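Inwood House Asks for Blankets Ahead of Fall Reopening

9 Jun 2025
By Liên Mai

14 shares | 3 comments

BUDATSTEAD – Inwood House, the guesthouse for families of hospital patients, is collecting bedding for the eight rooms it plans to reopen in September. The house on Sarnier Street has been closed for repairs to its roof and plumbing.

Manager Định Cù said the beds and mattresses are in place, but most of the old linens had to be thrown out. Inwood House has set aside $4,000 for new sheets and towels and hopes donations will cover the rest.

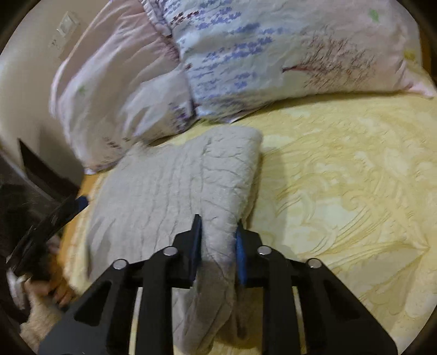
Blankets can be new or used, in any color, as long as they are clean and have no tears. Sets do not have to match. A gray quilted blanket goes fine on a yellow bedspread, and a pillowcase with purple sprigs is as welcome as a plain one. "People just want a warm bed after a long day at the hospital," Cù said.

Donations should be folded and tagged with the size. They can be left at the side door of 684 Sarnier Street on weekday mornings. Pillows must be new and still in their packaging.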